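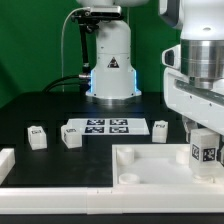
Fladon公司从今年5月起调整了员工的通勤补贴办法。原来的年票报销停止接受新申请，改为按月发放的出行津贴，已经在用年票的人可以用到票面到期为止。公司薪酬福利主管Parvaneh Sadeghi在Skotholm的办公室接受了我们的采访，谈了这次调整的经过和员工问得最多的几个问题。

“年票报销是按每天上班设计的。”她说，“现在很多人一周只来两三天，买年票不划算，可是不买年票就什么也拿不到。去年就有人来问，能不能把这笔钱换个形式发。”

新办法的标准是每人每月300克朗，公交、火车、轮渡和自行车维修都可以用。员工在Obi系统里选一次方案，之后每月自动发放，不用再交票据。住在Otport、需要坐轮渡过来的员工另有一档，每月1000克朗，要提供住址证明。

Sadeghi说，轮渡这一档讨论的时间最长。“一开始的方案里没有单独列出来，大家都按一个标准。后来Otport那边的同事把船票价格列了一张表发给我，我们重新算了一遍，才加上去的。”

到采访时，已有1459名员工完成了选择，其中多数选了新津贴。还留在老办法里的人，主要是年票刚买不久的。她提醒这些人注意一点：年票到期以后系统不会自动转到新津贴，要自己进去改，每月16日之前提交的，当月生效，过了这个日子就算下个月。

“有人拖了两个月才发现没钱进来，来问能不能补。这个我们补不了，工资已经结了。”她说，“我们现在会在到期前一个月发邮件，但是邮件也有人不看。”

税务处理是另一个常被问到的问题。按照公司目前的做法，津贴计入应税收入，会和工资一起出现在工资单上，单列一行。Sadeghi承认，有些员工拿到第一张工资单时觉得到手的数目比预想的少。“方案说明里写的是税前金额，字印得不够显眼，第二版已经改了。”

对于休产假、陪产假和长期病假的员工，津贴在休假满一个月后暂停，复工当月恢复，不需要重新申请。兼职员工按合同工时比例计算，实习生暂时不在范围内。她说实习生的问题还在和财务部门谈，年底以前应该会有答复。

我们问她，老办法会不会彻底取消。她说最后一批年票到期之后，报销入口就会关闭，具体哪一天还没有定。

“我知道有人更喜欢年票，用惯了。”她说，“如果你每天都来，又住得远，新津贴确实可能比原来少一点。这种情况可以来找我们单独算，带上最近三个月的票价就行。”

预约可以在Obi系统的“福利”页面里提交，也可以直接到二楼的人事窗口登记。

（采访于2021年10月）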